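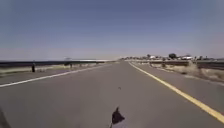 MONDAL PICTURES BRINGS "THE LONG HAUL TO CLANDOW" TO CINEMAS THIS OCTOBER

Restored feature documentary follows one coach, one touring orchestra and a very leaky cello case

I've been putting off writing this press release for weeks, mostly out of nerves, so I'll get the news out first and chatter afterwards. The Long Haul to Clandow, the documentary I've been piecing together in the back bedroom and then (thank goodness) in a proper edit suite, opens in cinemas this October through Mondal Pictures. It runs on 19 screens to begin with, and if people turn up there'll be more.

The film tells the story of the Sista Light Orchestra, who spent one summer in the early seventies going from town to town in a hired coach, playing waltzes and film tunes in halls that hadn't seen an orchestra before and in a few cases haven't seen one since. Somebody on the tour had a 16mm camera and plenty of film, and used both. The cans then sat in a store cupboard at the old Clandow Assembly Rooms until the building was sold and the new owners rang round asking if anybody wanted them. I said yes before I'd asked how many there were.

There were 52. Some were labelled, some were labelled wrongly, and one had a sandwich wrapper in it. The team at Drukero Film Lab cleaned and scanned the lot, and I can't say enough about the work they did on the night concerts. On my first viewing copy those were mostly brown murk with a conductor's cuffs floating about in it. Now you get the faces in the second row, the hall clock, and the trombones sharing a bag of something during the slow movement. I cried a bit at the cuffs, if I'm being truthful.

The sound was the harder job. The camera was silent, so what we had was a separate set of reel-to-reel tapes made by the orchestra's own librarian for checking wrong notes. Matching them to the pictures meant watching bow strokes over and over and guessing which town we were in from the wallpaper. We managed it for nearly every concert in the film. Where we couldn't, I've left the footage quiet and let it be – I tried putting music over those bits and it felt like fibbing.

There's no narrator. I recorded one (me) and took it off again after the first test screening, where a lady in the front asked very politely whether the man could stop talking. Instead the players tell it themselves, in new interviews recorded in their kitchens and gardens and, for the timpanist, in a bowls club. They don't agree on much. There are five different accounts of what happened to the coach outside Clandow on the last night, and I've kept all of them in.

If you like rehearsals more than concerts, you're my sort of person and you'll be well looked after. A good third of the film is people carrying chairs, arguing over tempo, eating chips on a wall and trying to get a harp through a door. The final concert plays through complete, encore included, and on a big screen with a decent set of speakers it's an absolute treat!

The opening night screening will be at the Sista Playhouse, which has 544 seats and a lovely old balcony with not much legroom. Several members of the orchestra will be there, and a small group of them have promised to play beforehand, though they won't tell me what. Doors are at 6.30pm and the film starts at 7.45pm. Tickets go on sale in September from the Playhouse box office, and the other cinemas will put theirs up as they confirm their times.

The Long Haul to Clandow runs for 97 minutes and is in English, with subtitled screenings at every venue in the first week. Please do ask your local cinema if it isn't on their list yet, as they really do take notice.

NOTES FOR EDITORS

The Long Haul to Clandow is a Mondal Pictures release. Restoration and scanning by Drukero Film Lab.

Stills, the trailer and a poster in two sizes are available from the Mondal Pictures press desk. Preview links for reviewers will go out in September. Please don't share them, and please watch on something bigger than a phone if you can.

I'm happy to do interviews by telephone or in person, mornings best. Requests to speak to members of the orchestra should also come through the press desk, and do leave a bit of time for a reply – a few of them prefer letters.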